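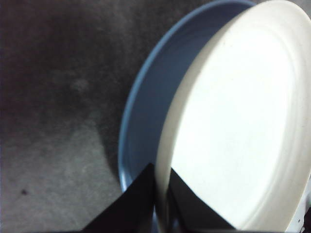
Hanan Darwish

About Clukgate

Clukgate is a small publisher of printable colouring and activity sheets. I started it at my kitchen table with a folder of line drawings I had made for my niece, and it now has a library of 657 sheets that anyone can print at home or in class.

The sheets are sorted by theme. Birds, boats and garden flowers are the ones most people download, followed by the alphabet set. There is also a smaller section of patterns for adults, drawn with finer lines and meant to be done over several evenings. New sheets go up at the start of each month, except in August.

Who we are

I draw most of the animals and plants, and I answer the emails. Leopold Brunner draws the buildings, trains and anything else that needs a ruler. Dae-han So looks after the website and prepares the files for printing. He tests every sheet on an ordinary home printer before it goes up – if the lines come out grey or the margins are clipped, it goes back to whoever drew it.

How the sheets are made

Everything is drawn by hand in pencil and then inked. We scan the ink drawing, clean up the smudges and save it as a page that fits A4. Lines on the children's sheets are kept thick so that crayons and chunky felt tips can be used. For the adult patterns we suggest sharp pencils and paper a bit heavier than normal copier paper.

Using our sheets

All sheets are free for use at home, in schools, in libraries and in care homes. You can print as many copies as you like. Please don't sell them or put the files on another website. If you would like a drawing for a book or a menu, write to us first and we will send you a price.

We also sell a spiral-bound book called Pranenus, with 60 patterns printed on one side of the page only. The first printing was 800 copies and a second is planned for June.

Requests

We keep a list of requests and work through it slowly. Send yours using the contact form, and tell us the age of the person it is for. Replies usually go out in the morning, before drawing starts.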